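The Alis cell is a two-armed household robot station at Tremstead, set up in April by Maricel Maglaya. Each arm ends in a black gripper on a white wrist housing, fed by an external cable.

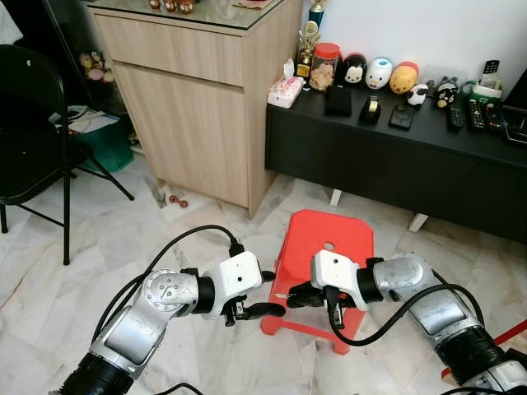 Cable slack is checked every 15 days, with both arms extended — a loop that is too short pulls at the wrist plug. Gripper fingers are replaced after 238 hours of use. Following a repair, the arms are run at low speed for 3 hours before normal work resumes.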